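Rosser 손목 정비 키트 사용기: 한 대짜리 셀에서 한 번 돌려 본 기록

구입처: Sirbridge 온라인몰
사용 기간: 두 달 조금 넘게
사용 환경: 탁상형 협동 로봇팔 1대, 컵과 그릇 집기 작업

저는 작은 연구실에서 로봇 셀 하나를 맡고 있습니다. 팔 한 대, 작업 테이블 하나, 제어기 하나가 전부이고 담당자도 사실상 저 하나입니다. 대학원생 둘이 돌아가며 쓰기는 하지만 볼트를 조이거나 케이블을 바꾸는 일은 제가 합니다. 그동안은 공구함에서 육각렌치 꺼내고, 토크렌치는 옆 방에서 빌려 오고, 기준점은 테이블에 붙인 테이프로 잡았습니다. 불편해서 Rosser의 손목 정비 키트를 샀고, 쓰면서 적어 둔 것을 정리합니다.

구성품

상자 안에는 소형 토크 드라이버, 비트 세트, 플랜지용 위치 핀 두 개, 영점 확인용 지그, 케이블 고정 밴드 한 묶음, 구리스 작은 튜브, 점검표가 들어 있습니다. 케이스는 뚜껑이 얇은 편이고 잠금쇠가 한쪽만 뻑뻑합니다. 스펀지 홈은 공구 모양대로 잘 파여 있어서 뭐가 빠졌는지 바로 보입니다. 이건 생각보다 자주 도움이 됩니다. 비트를 테이블 밑에 떨어뜨리고 모르는 일이 없어졌습니다.

점검표는 영어와 독일어만 있습니다. 한국어 번역은 판매처 자료실에도 없었습니다. 문장이 짧아서 읽는 데 어려움은 없지만, 같이 쓰는 학생들 때문에 결국 제가 한 장짜리로 옮겨 벽에 붙였습니다.

설치와 첫 점검

첫 점검은 그리퍼를 떼는 것부터 시작했습니다. 제가 한 순서는 이렇습니다.

팔을 정비 자세로 보내고 비상정지를 누른다.
제어기 전원을 내리고 그리퍼 케이블을 뽑는다.
그리퍼를 손으로 받치고 플랜지 볼트를 대각선으로 푼다.
플랜지 면을 마른 천으로 닦고 찍힌 자국을 본다.
위치 핀을 꽂고 그리퍼를 다시 얹는다.
볼트를 손으로 끝까지 돌린 다음 토크 드라이버로 대각선 순서로 조인다.
케이블을 고정하고 손목을 양쪽 끝까지 천천히 돌려 본다.

점검표대로 하면 여기에 항목이 더 있습니다만 우리 셀에는 해당되지 않는 것이 많아 뺐습니다. 처음에는 116분이 걸렸습니다. 그중 절반은 그리퍼 쪽 커넥터를 못 빼서 쓴 시간입니다. 이전 담당자가 케이블 타이를 커넥터 바로 뒤에 감아 놓아서 잘라 내야 했습니다. 지금은 같은 작업을 한 시간 안에 끝냅니다.

토크 드라이버

키트에서 제일 만족하는 물건입니다. 눈금이 크고, 설정한 값에서 걸리는 느낌이 분명합니다. 손잡이가 짧아서 손목 관절 옆 좁은 곳에도 들어갑니다. 빌려 쓰던 토크렌치는 머리가 커서 볼트 하나는 늘 감으로 조였는데, 이제 전부 같은 값으로 조입니다.

단점은 눈금 잠금 링입니다. 장갑을 끼면 잘 안 돌아갑니다. 그리고 교정 성적서가 따로 없습니다. 성적서가 필요한 곳이라면 별도로 맡겨야 합니다. 같은 키트를 쓰는 Gemma Rinaldi 씨에게 메일로 물어보니 그쪽은 아예 드라이버만 Cavar 제품으로 바꿨다고 했습니다. 저는 그 정도까지 필요하지 않아서 그대로 씁니다.

위치 핀과 영점 지그

위치 핀은 좋습니다. 그리퍼를 떼었다 붙여도 방향이 틀어지지 않습니다. 예전에는 다시 붙일 때마다 컵 집는 위치를 조금씩 손봐야 했고, 높이가 낮은 접시류에서 특히 티가 났습니다. 핀을 쓴 뒤로 재조립하고 티칭 점을 고친 적은 한 번입니다. 그 한 번도 제가 핀을 덜 밀어 넣은 탓입니다.

영점 지그는 평가가 갈립니다. 단단한 상판에 고정하는 것을 전제로 만들어졌는데 우리 테이블은 천을 씌워 쓰고 있습니다. 천 위에 그냥 놓으면 지그가 미세하게 밀립니다. 두 번 재서 값이 서로 다르게 나온 뒤로는 점검할 때마다 천을 걷고 지그를 클램프로 잡습니다. 그러면 값이 안정됩니다. 대신 천을 다시 씌우고 주름을 펴는 시간이 추가됩니다. 설명서에는 상판 재질에 대한 말이 한 줄도 없습니다.

판매처에 문의했더니 Florencia Leiva 씨 이름으로 답이 왔습니다. 미끄럼 방지 패드를 깔면 높이 기준이 달라지니 깔지 말고 클램프를 쓰라는 내용이었습니다. 답변은 이틀 만에 왔고 내용도 정확했습니다. 이런 건 설명서에 넣어 주면 좋겠습니다.

케이블 고정 밴드

벨크로 방식입니다. 케이블 타이보다 낫습니다. 조임을 바꾸기 쉽고 피복을 누르지 않습니다. 다만 길이가 한 가지뿐이라 팔뚝 링크처럼 굵은 부분에는 두 개를 이어야 합니다. 이으면 이음매가 두꺼워져서 저는 굵은 쪽만 따로 긴 밴드를 사서 감았습니다.

손목 쪽 여유는 넉넉하게 두는 편이 맞습니다. 점검표에 나온 길이로 맞췄더니 손목을 끝까지 돌렸을 때 커넥터가 당겨졌습니다. 손가락 두 마디만큼 더 주고 나서는 괜찮습니다. 바닥 쪽 케이블은 이 키트로 해결되는 문제가 아닙니다. 그건 덕트를 따로 사야 합니다.

구리스

양이 적습니다. 그리퍼 가이드에 바르는 용도인데 7회 정도 쓰면 끝날 것 같습니다. 리필만 따로 팔지 않는 점은 불만입니다. 튜브 입구가 넓어서 많이 나오므로 면봉에 덜어 바르는 게 낫습니다. 많이 바르면 그리퍼 손가락 쪽으로 번지고, 그러면 플라스틱 컵을 잡을 때 미끄러집니다. 처음에 그렇게 해서 손가락 패드를 한 번 다 닦았습니다.

점검 주기

설명서는 가동 600시간마다 한 번을 권합니다. 우리 셀은 그렇게 많이 돌지 않아서 시간으로 세면 너무 뜸해집니다. 저는 격주 월요일 아침에 볼트와 케이블만 보고, 지그까지 꺼내는 점검은 달에 한 번 합니다. 볼트 점검만 할 때는 그리퍼를 떼지 않습니다. 페인트 마커로 볼트 머리와 플랜지에 선을 그어 두면 풀렸는지 눈으로 알 수 있습니다. 마커는 키트에 없습니다.

점검이 끝나면 저는 늘 같은 확인 동작을 돌립니다. 테이블에 높이가 다른 컵과 그릇을 늘어놓고, 속도를 낮춰 하나씩 위로 접근시켰다가 물러나게 합니다. 집지는 않습니다. 손목 각도가 크게 꺾이는 위치를 하나는 꼭 넣습니다. 케이블이 짧으면 거기서 드러납니다. 이 동작이 문제없이 끝나면 속도를 원래대로 올리고 학생들에게 넘깁니다.

다른 제품과 비교

Skelindale에서도 비슷한 구성의 키트가 나옵니다. 옆 연구실 것을 잠깐 빌려 써 봤습니다. 케이스는 그쪽이 훨씬 튼튼하고 비트 품질도 조금 낫습니다. 그런데 위치 핀이 없고 지그가 큽니다. 우리 테이블 크기에서는 지그를 놓으면 팔을 움직일 자리가 좁아집니다. 테이블이 넓고 여러 대를 돌며 점검한다면 그쪽을 볼 만합니다.

정리

좋은 점: 토크 드라이버, 위치 핀, 공구가 빠지면 바로 보이는 스펀지 홈
아쉬운 점: 천 씌운 테이블에서 밀리는 지그, 적은 구리스, 한 가지 길이뿐인 밴드, 한국어 설명서 없음

점수는 10점 만점에 7점입니다. 드라이버와 핀만 따로 팔았다면 그것만 샀을 겁니다. 11월에 손가락 패드를 교체할 예정이라 그때 핀 마모 상태를 다시 보고 댓글로 추가하겠습니다.

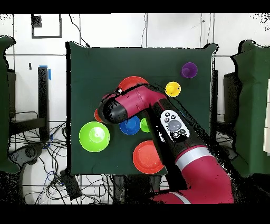
작업 테이블과 로봇팔. 초록색 천 위에 컵과 그릇을 늘어놓은 상태.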